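Clodwood Neighbors Help Board > Home and Repairs

Painting a small room light gray without it looking cold or patchy?

Posted by Hanne Eyvindsson, 16 November 2025

Hello everyone, I hope this is the right section. I've been in my house on Lisholm Road long enough to be thoroughly tired of the back room, which the people before us painted a sort of mustard. My mother is coming to stay in December and I'd love to have it done before she gets here, partly for her sake and partly because she has been making remarks about the mustard ever since we moved in.

I want a light gray on the walls. Plain, calm, nothing fancy. The room is 90 square feet with one window facing north, and I've bought three sample pots so far. One went blue on the wall, one went a bit lilac in the evening, and the third I honestly can't tell apart from the primer. My sister says gray is a mistake in a north room and I should do cream and be done with it, but I've had cream in every place I've ever lived.

This is the kind of gray I have in my head, with a white table against it:
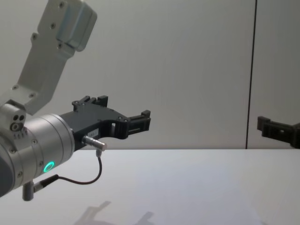

Light gray wall, white tabletop

So I have two questions really. How do you pick a gray that stays gray in that sort of light? And how do I cover mustard without needing coat after coat? I did one wall of the hallway last year and you can still see every stroke of the roller when the sun comes around – I don't want to go through that again. I'm a careful person but not a quick one, and my arms get tired.

Any help at all would be lovely. Thank you for reading all this.

Edem Nartey

Hi Hanne, don't give up on the gray! I did my son's room in one a couple of years back and it's still my favorite room in the house, north window and all.

The thing I learned is that you mustn't judge a sample painted straight onto a strong color. Your eye compares it with the mustard all around it and of course it looks blue, because anything would. Get a big piece of white card, paint two coats on that, leaving a white border, and move it around the room over a couple of days. Put it next to the window, then in the darkest corner, then look at it at night with the lamp on. In a north room you want a gray with a little yellow or brown in it. In the store it will look slightly dirty next to the others and you'll think I'm mad, but on the wall it settles down beautifully.

Change your light bulb before you decide, too, if you have one of those very white ones. A warmer bulb could sort out your lilac problem for free.

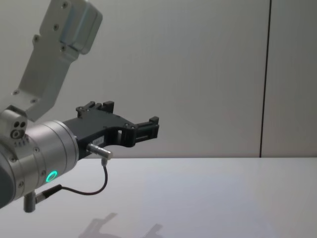
Villads Toft wrote in to say he agrees with the card but not with the dirty-looking gray, having ended up with a spare bedroom the color of porridge that way. His advice is to look at the strip the sample comes from and check the darkest shade on it. If the dark one is plainly blue or purple, the pale one at the top will lean that way too, and it saves buying the pot.

He's right about the strip, I'd forgotten that one. I still say porridge is warmer company than lilac in the winter!

On covering the mustard: one coat of a proper stain-blocking primer, and ask the store to tint it toward your gray. They do it at Mogensen if you ask nicely and it isn't their lunch hour. After that you should be all right with two coats of the real color. Mine took 22 hours from first coat to last, including a night's sleep and a good deal of tea.

Abrehet Worku

just paint it white

Niamh Scanlon

Hello Hanne, I'll leave the color to Edem and talk about roller marks, as I've made every one of them myself over the years.

Nearly always it's too little paint on the roller and going back over a part that has started to dry. Load it properly, do a strip from ceiling to baseboard, then the next one while the edge of the first is still wet, and finish each strip with one light pass in the same direction. Then leave it alone. I know you'll see a spot and want to fix it. Make a note of it and catch it on the second coat.
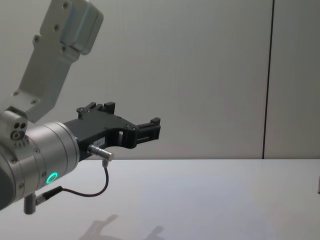 Hanne asked whether it's safe to cut in around all the edges first and roll the next day, on account of her arms. I wouldn't, not with a flat gray, as the edges can dry like a picture frame around the wall. Do one wall at a time instead: cut in, roll, sit down, have something to eat. A pole on the roller takes most of the strain off your shoulders and lets you stay off the stepladder. Mine is 7 feet at full stretch and I'd be lost without it.

Buy all the paint at once and mix the cans together in a big bucket, even if they carry the same number. And do wipe down the walls first with sugar soap or a mild cleaner – old rooms hold more grease and dust than you'd believe, even the ones where no one cooks.

For the ceiling line I gave up on tape and bought a good angled brush, a Utov. It cost more than I like to admit, but I wash it out every time and it has outlasted two kitchens.

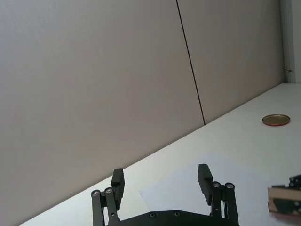
Pale gray wall and white table

Do let us know which gray you choose, and what your mother says about it.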